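How to Request a Change to a Group Airline Booking

Groups traveling on a Jemdale regional service may change passenger names, travel times or baggage allowances after the contract has been signed. The procedure applies to groups of seven or more passengers booked under a single contract number. Smaller parties should use the standard booking page.

Before you start

Have the following at hand:

Contract number (printed at the top of the confirmation letter)
Passenger list in its most recent version
Name of the group leader as given on the contract
Payment card or account used for the deposit

Only the group leader or a registered deputy may submit a change. If the leader has been replaced, send the Change of Leader form first and wait for written confirmation.

Step 1. Check which fare your group holds

Group contracts are sold on two fares, Fixed and Open. An Open contract allows name changes without charge until the tickets are issued. A Fixed contract allows corrections to spelling only; any other name change is treated as a cancellation and a new purchase. The fare type appears beside the contract number.

Step 2. Sign in to the group desk

Go to the Group Desk page and enter the contract number and the leader's family name. The family name must be entered exactly as it was registered. For a contract registered to Araceli Cantero, for instance, the entry is Cantero, with no initial and no title.
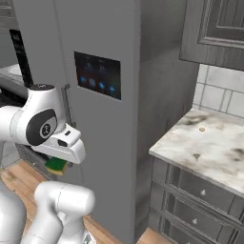
Once signed in, select Manage Group and then Request a Change. Requests sent through the general contact form are not forwarded to the group desk.

Step 3. Enter the change

Choose one type of change per request. Names must match the passport or identity card that each passenger will carry. For a change of flight, enter a first and a second choice - the desk will hold seats on the first available option for six hours while you confirm.

Contracts that include a connecting flight on another carrier take longer, as the second carrier must agree to the change. Do not cancel the connecting portion yourself.

Step 4. Review the cost

The desk will reply with a written quotation. A change of flight on a Fixed contract carries a charge of $300 for the whole group, plus any difference in fare. Baggage added at this stage is charged at the rate in force on the day of the request.

Step 5. Accept and pay

Select Accept to confirm the quotation. A revised contract is then issued under the same number with a new version letter. Discard earlier versions and give the revised copy to every adult traveling with the group.

Deadlines

Name changes close four days before departure. Flight changes close when tickets are issued. For September departures, when school and sports groups travel in large numbers, early submission is advised.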